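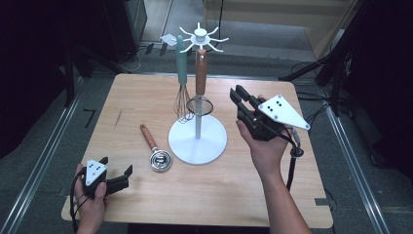 Home | Kitchen | Storage | News | Contact
Last updated: September

Furnarby today announced the Ukow, a freestanding utensil stand for people who cook every day and are tired of digging through a drawer for the whisk. It goes on sale in September through the Furnarby shop and 40 kitchen stores.

The idea is a simple one, and we are delighted with how it came out. A white round base sits on the table, a slim pole rises from the middle, and a ring of hooks fans out at the top. Whisks, strainers, ladles – if the handle has a loop or a hole, it can hang. The whole thing lifts with one hand when it's time to wipe the table.

Javiera Pereyra started sketching the stand in her kitchen in Acuña, and Octavio Pereyra built the early versions. They lent 138 of them to home cooks over the spring and asked for blunt opinions. The pole got shorter, the base got wider, and the hooks were given a deeper curve so that a wooden handle stays put when its neighbor is taken down.

Many of those cooks told us they kept it out on the table all day, a strainer next to a whisk, ready for pancakes or a quick sauce. 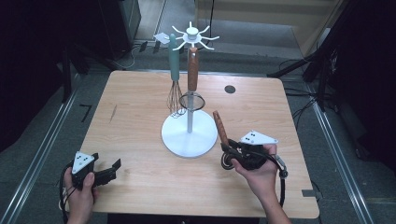
Javiera Pereyra said she still hangs the long things first and fits the short ones in between, and that her own whisk has not been back in a drawer since the first version. "I like seeing what I own," she added. "I cook more when it's in front of me."

Spare hooks and a replacement base will be sold separately under the Plultimis name, so a stand can be repaired at home. Orders placed through the Furnarby shop ship in 5 days.

668 shares | 5 comments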